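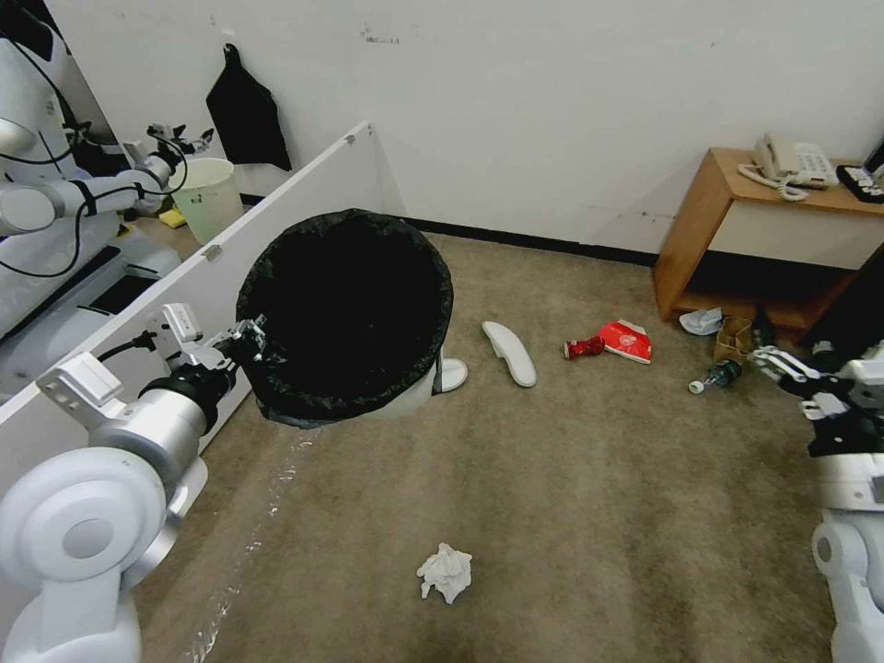
Thibault Coste pede que a verificação dos extintores anteceda a dos quadros elétricos, e a ordem foi alterada nesta revisão.

**Inspeção de segurança – Ronatia, piso 2**
2023-07-24

- [x] Extintor de CO₂: manómetro n/a, peso conforme
- [x] Quadro Q2: diferencial 300 mA, disparo conforme
- [ ] Iluminação de emergência: 2 blocos sem autonomia. *Substituir até novembro.*
- [x] Recipientes de resíduos com saco

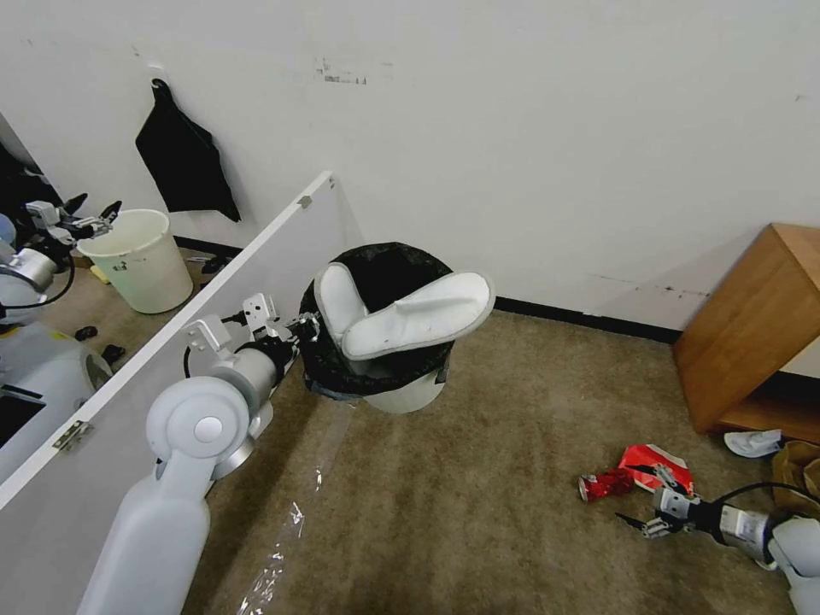 *Recipiente com saco preto, junto ao rodapé.*

- [ ] Sinalética de evacuação: falta a planta. *Pedido feito à Tivden.*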